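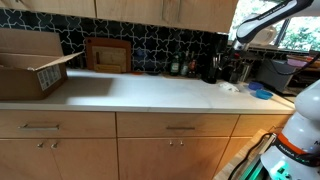
I get the same message every few weeks: "my arm worked great yesterday and today it's grabbing air next to the bowl." Nine times out of ten the answer is boring. The base has moved a hair, or the camera has, and the arm has no idea. So this is my routine for getting a kitchen setup back in line, using a Franka on a butcher-block top (swap in whatever you've got).

Start with the base, before you touch any software! Power down, lock out the e-stop, and go over each mounting bolt with a torque wrench. Mark the heads with a paint pen when you're happy with them and next time a quick look will do. Mine like to loosen up in January, when the heating is on and the wood shrinks.

Next, the cables. Follow them with your hand from the base to the first place they're tied down. You want enough slack that the arm can turn all the way both ways without tugging, but not so much that a loop can catch on a drawer handle (ask me how I know). Veronika Szűcs at Vadbridge talked me into Velcro straps and I've never gone back to zip ties.

Now power up, let the arm sit for 20 minutes or so, and only then calibrate. I skipped the warm-up for a whole year, silly me.

For the calibration itself, tape your marker board flat on the counter, well clear of the window. Direct sun on a pale countertop washes out the corners of the pattern, so I pull the blind or just wait until evening. Take 59 poses, tilting the wrist a lot between them. Lazy little moves give you a lovely error number and a lousy result.

Last, the touch test. Put a pointed tip on, set the speed limit to 250 mm/s, and drive to four pencil marks at the corners of your work area. If one corner is off and the others are fine, check that your board wasn't curling there. If all of them are off the same way, go back and redo the poses.

Write the result on a piece of tape and stick it near the base, along with the month.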